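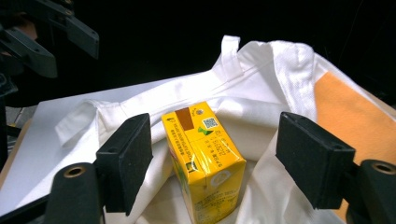

Two of our orchestra students got their letters this week. Karim Zein, a junior on viola, and Shagufta Magsi, a sophomore on flute, are both going to the Vunano summer music program.

146 students sent in recordings. 40 got in. Karim was on the wait list last year, so he started on his pieces in January.

The audition was two prepared pieces, scales and sight-reading. Shagufta played the Nel sonata – the slow movement only, that was all they had time for.

Tuition is covered. Travel and the dorm fee are not, and for the two of them that comes to $3,000. The Javik Fund has given $1,000. We are raising the rest.
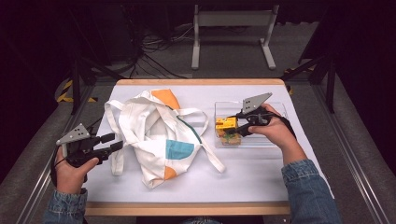 The spring concert is April 28, 2018, at 7 p.m. in the Sernon auditorium. Both students will play. Tickets are at the door and all of it goes to the travel money. We will also sell canvas tote bags in the lobby, white with orange and teal shapes and long handles. Cash or check, please.

If you can't come and still want to give, leave an envelope at the front office with "summer music" on it.

Orchestra students – call time is 6:15, black shoes, bring your own stand light if you have one. Cellos load in by the side door.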